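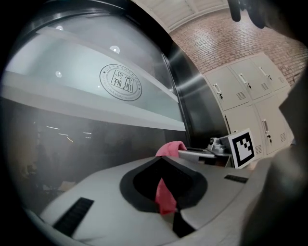
*A pink cloth in front of a glass wall printed with a round emblem.*

**Shared laundry** is the washing of clothes, linens and household cloths in machines used by many people. The term covers both the room and the work done in it, from the first sort to the last fold. Shared laundries are found in apartment blocks, hostels, campgrounds, shopping streets and small hotels, and the best of them are wonderful places: bright, warm, full of noise, and much faster than doing the wash at home.

## The machines

Most shared laundries are built around front-loading washers. The drum turns on a horizontal or slightly tilted axis, lifting the cloth and dropping it back into the water. It is this drop, repeated over and over, that does much of the cleaning. A front-loader needs less water than a tub with a central post, and it is gentler on hems and straps.

The larger commercial type is often called a *washer-extractor*. It washes and rinses like any other machine, then spins hard enough to pull out most of the water before the load goes to the dryer. Stainless steel is the usual choice for the drum and very often for the outside too. It stands up to detergent, bleach and years of bumps from baskets, and it wipes down beautifully.

Doors are round and usually have a thick window of glass or plastic. A rubber gasket seals the gap between door and drum. Small pieces like to hide in its folds, and anyone who has ever come home with one sock will know exactly how this happens!

## Sorting

Sorting comes first. The common split is by color, with whites in one pile, pale colors in a second and darks in a third, but reds deserve a pile of their own the first few times they are washed. Red dye has a reputation for running, and a single new dishcloth can turn a whole load of pillowcases a soft, even pink. (Some people end up liking the result.)

A quick test helps with new cloth. Wet a corner, press it against a white rag and look for a stain. If color comes off, wash the piece alone in cold water and test again afterward.

Fabric weight matters as well. Towels and thin shirts dry at very different speeds, and a heavy towel will twist itself around anything light that shares the drum with it.

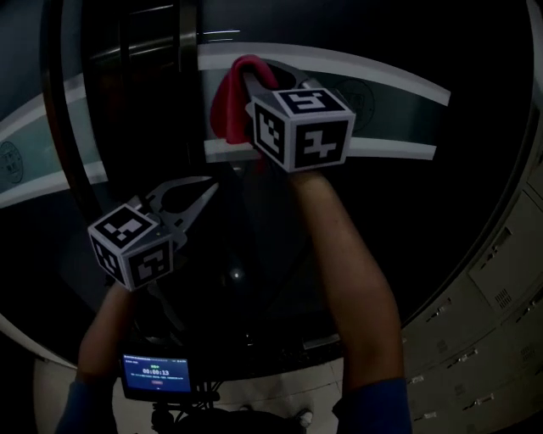 ## Loading

Pieces go in loosely, one after another, opened out as they go. A balled-up cloth tends to stay balled up, and the middle of it may barely meet the soap. Large sheets are fed in by a corner and allowed to fall in folds. Delicate items go into a mesh bag with the zipper closed.

A drum is best filled to three quarters or a little less. Packed tighter, the load has no space to fall. A very small load brings its own trouble: one bath mat on its own can slump to one side, and during the spin the machine will thump, slow down and try again. Adding a couple of towels usually settles it.

Before the door is shut, the rim gets a last look. Any sleeve, string or corner left hanging over the edge should be pushed inside, well clear of the gasket. Water finds its way out along trapped cloth with amazing skill, and the cloth itself may come out creased or marked with rubber.
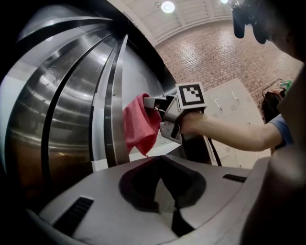 ## Cycles and settings

Cold water suits dark and bright colors. Warm is the everyday setting for cottons, and hot is kept for sheets, kitchen cloths and anything that has been near a sick bed. Spin speed is a separate choice on many machines. At 400 turns a minute, a wool blanket comes out heavy but in good shape; at 600, cotton shirts lose more of their water and still don't wrinkle badly. Towels can take far more.

Detergent is easy to overdo. Extra soap makes extra suds, which cushion the fall of the cloth and leave a stiff film on it after drying.

## The Kuvavcombe laundry

The shared laundry on Bielecka Street in Kuvavcombe is a lovely example of the small town type. Wanda Kołodziej opened it with 4 washers and a long folding table, and it now has 11, along with a shelf of paperbacks that customers trade among themselves. Her printed guide, *Reds Go Last*, was copied by hand and taped up in laundries as far off as Flendport. It recommends running all the red loads of the day in the same machine, then rinsing the drum empty before anyone else uses it.

The guide was later expanded by Nayeli Zavala, who added pages on wool, down pillows and stains. Her section on plum juice is still the longest, thanks to the town's plum fair each September, and it calls for cold water from the back of the cloth, never hot.

## See also

- Clothes dryer
- Colorfastness
- Detergent
- Folding table
- Laundry symbols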